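Woton Tooling – Frequently Asked Questions
Software side only. Rig questions go to the Dolan page. Last edited 2021-08-23
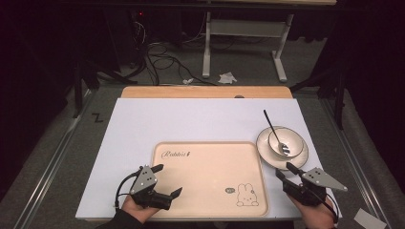
Woton is the set of programs we use to turn handheld gripper sessions into something a policy can train on. It has a recorder, a sync checker, a segmenter and an exporter, and they all read the same session folder, so you can run any one of them alone. Most of the questions below are about the segmenter, because that's where most of the mail comes from. It cuts a session at gripper open/close events and then asks the perception module what was near the fingers. Tableware is our standard test set and it's harder than it looks: a spoon standing in a small bowl, the bowl on a plate, white on white on a white board, with only a thin rim line to tell the detector where one dish stops and the next starts. If your objects are colorful you will probably get better numbers than we do.

What do I need to install?

The Woton package and Diler (the planner). Diler is optional if you only record and export. Install Woton first, Diler picks up its config path from there. Other way round works too but then you set the path by hand.

Does it run on Windows?

Exporter yes. Recorder no. Viewer sort of – scrubbing is slow and we haven't looked into it.

What rate does the recorder log at?

Gripper width and pose at 100 Hz. Video at whatever the camera gives you. The sync checker resamples everything onto the pose clock later, so don't resample yourself first. People do this, then the timestamps are off twice.

Sync checker says "drift over limit". Now what?

Limit is 50 ms over the whole session. Usual causes:
– left and right gripper started from two different machines
– laptop went to sleep
– USB hub. Try a different hub
Rerun with the repair flag. If it still fails, throw the session out. Don't raise the limit, the exporter checks again and will refuse it anyway.

Left and right are swapped in my data

Known. Happens when the devices enumerate in a different order after a reboot. Set the serials in the session config and it stops. For old sessions there's a swap command in the tools folder, it rewrites the headers only, takes a few seconds. Make a copy beforehand.

Why did the segmenter cut one pick into three pieces?

Your close threshold is too tight. Thin things like spoon handles make the fingers chatter, width goes under the threshold, back over, under again, and each one counts as an event. Raise the hold time. Default is 4 frames, which suits bowls and trays and is too short for cutlery.

Can I fix the cuts by hand?

Yes, in the viewer. Drag the marker, press save. Manual cuts are kept when you rerun, unless you pass the clean flag, in which case they are gone. No undo on that. Sorry.

The detector merges the plate and the bowl

Yes it does. Nested dishes of the same color are the worst case we have. Two things help:
1. Turn on the rim pass in the perception config. It looks for thin closed curves before it looks at regions. Slower.
2. Give the session an object list. If the list says plate and bowl, the detector will keep looking for a second thing instead of stopping at one.
Doing both is fine. Neither one helps with glass.

It thinks a printed drawing is an object

Also known. Anything with line art on it, like a tray with an animal on the corner, can come back as a small extra object lying on the tray. Set flat_reject to true. It drops detections with no height. Needs depth, so if you recorded color only you'll have to delete them in the viewer. Same goes for lettering.

Do I have to mask out the hands?

No. Exporter does it. It masks from the wrist side up to the gripper body and leaves the fingers alone, since the policy needs to see those. If the mask eats the fingers your gripper model file is wrong, most likely the old mount plate. Get the current one from the Hellard repo.

What is Hellard?

Shared repo for gripper models, calibration files and camera intrinsics. Used to be inside Woton, got moved out in July. Old links are redirected for now.

Can Diler plan directly from a segmented session?

For one arm, yes. For two arms it plans each one and then checks for collisions, and if there is one it delays the right arm. Not clever. Real two arm planning is on a branch, don't use it for anything you care about yet.

Diler says "no feasible grasp" but the person in the video grasped it fine

A person can tilt their wrist in ways the arm won't. Check the reach report, it lists the frames where the recorded pose is outside the arm's joint limits. If it's only a few frames, let the smoother handle it. If it's the whole approach, that demo isn't usable on that arm – re-record from a lower angle.

Which export formats?

Our own, and HDF5. Somebody asks for CSV every month. No CSV.

Where do I report a bug?

Tracker. Attach the session config and the sync report, not the video. Search first please, issue 281 is the left/right swap and it has enough duplicates allready.

Can I cite this?

Link to the page. There's no paper.

My question isn't here

Check the readme in the tools folder, its longer than this and more up to date in places. Then the tracker.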